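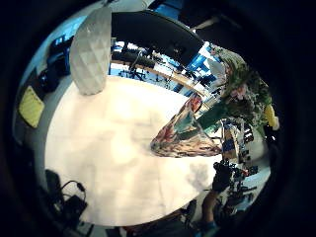
Abb. 3: Runde weiße Tischplatte mit gemustertem Stoff

4 Reinigung und Pflege (Tisch Lekholm)

1. Platte vor der ersten Nutzung feucht abwischen und trocknen lassen.
2. Filzgleiter unter Vasen und Schalen kleben – auch unter leichte.
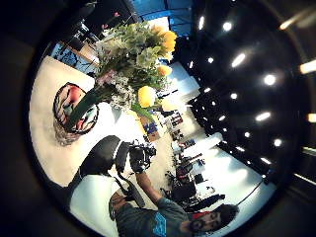 Abb. 4: Strauß mit gelben Tulpen in der Glasvase

Hinweis: Blütenstaub trocken abbürsten, nicht verreiben.

3. Flecken mit lauwarmem Wasser und etwas Spülmittel lösen. Kein Scheuermittel verwenden. 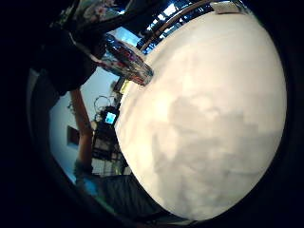
4. Schrauben am Fuß nach 3 Monaten nachziehen, von Hand und über Kreuz.

Vorsicht: Nicht auf die Tischkante setzen. Kippgefahr!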